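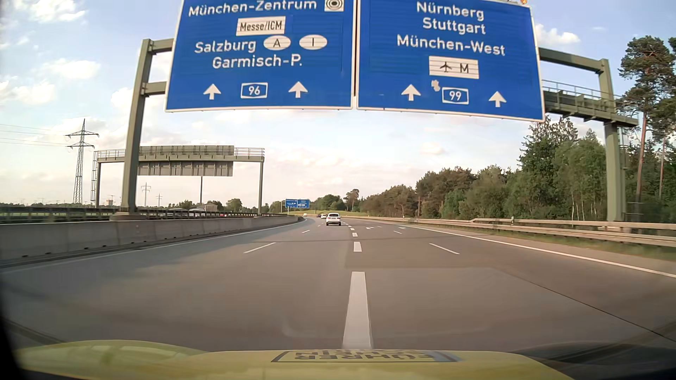

Für welche Fahrten ist die Dereo gedacht?

Die Dereo ist eine polarisierende Autofahrerbrille für lange Strecken bei Tageslicht, vor allem auf der Autobahn. Nachts und in der Dämmerung darf sie nicht getragen werden.

Die Gläser haben eine braune Tönung der Filterkategorie 2 und bieten UV-Schutz bis 400 nm. Reflexe auf Asphalt und Motorhaube werden gedämpft, Blau und Rot bleiben gut unterscheidbar. Manche Displays im Cockpit erscheinen durch den Polfilter dunkler, bitte vor der ersten Fahrt im Stand prüfen.
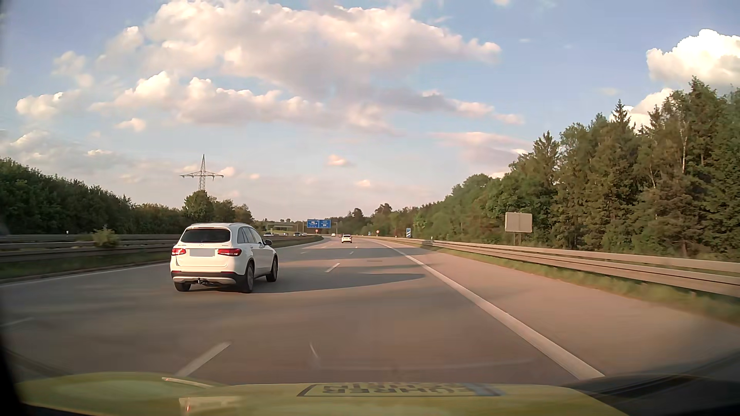
Autobahn bei tief stehender Sonne

Die Bügel sind flach gehalten und stören beim Schulterblick kaum. Rahmen aus mattem Kunststoff, Scharniere aus Edelstahl, Glashöhe 40 mm. Passt nicht über eine Korrektionsbrille, dafür gibt es den Aufsatz Chamoun.

Gewicht: 30 g
Bügel: gerade, gummierte Enden
Lieferumfang: Brille, Hartschalenetui, Putztuch
Reinigung: lauwarmes Wasser, kein Glasreiniger
Hersteller: Goro
Versand ab Lager Wullerport

Fragen zur Passform beantwortet Zulkifli Harahap über das Kontaktformular.

Ähnliche Artikel
Chamoun Brillenaufsatz, klappbar
Goro Brillenhalter für die Sonnenblende
Goro Putztücher, 20 Stück

Diese Website verwendet Cookies. Einstellungen | Alle akzeptieren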